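4.3 Changing over from hand picking to cell picking

This section applies to mixed-item returns stations at the Novomau site. Read Section 4.2 first. The station operator no longer reaches into the bin during a run. The operator loads the bin, answers exception calls and signs off the count.

1. Log in at the station terminal with your own badge. Shared logins are disabled.
2. Place the items on the bin floor in a single layer. Items may lean against a wall.
3. Step back behind the floor line and press CYCLE.
4. Wait for the arm to park before you add or remove anything.

CAUTION: Do not reach over the rim while the arm is in the bin, even to free a stuck item. Press HOLD first.
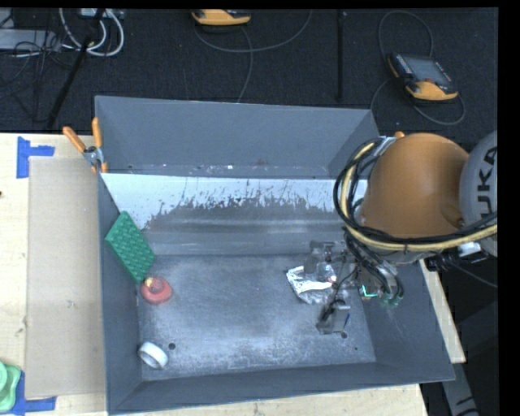

If the arm fails to lift an item after 2 attempts, it skips that item and raises an exception. Clear exceptions by hand at the end of the cycle — do not restart the run to force another attempt. Soft and reflective packaging causes most of these calls.

NOTE: Pick rate is logged per station and is not used in individual reviews. Operators moved from the hand line complete 6 hours of paired work with a trained colleague before running a station alone. Questions about shift grading go to Doina Ionescu. Faults go to Ognjen Janevski.

5. At the end of the shift, compare the terminal count with the tray count. Enter any difference under code 63.
6. Park the arm, log out and hand over open exceptions in person.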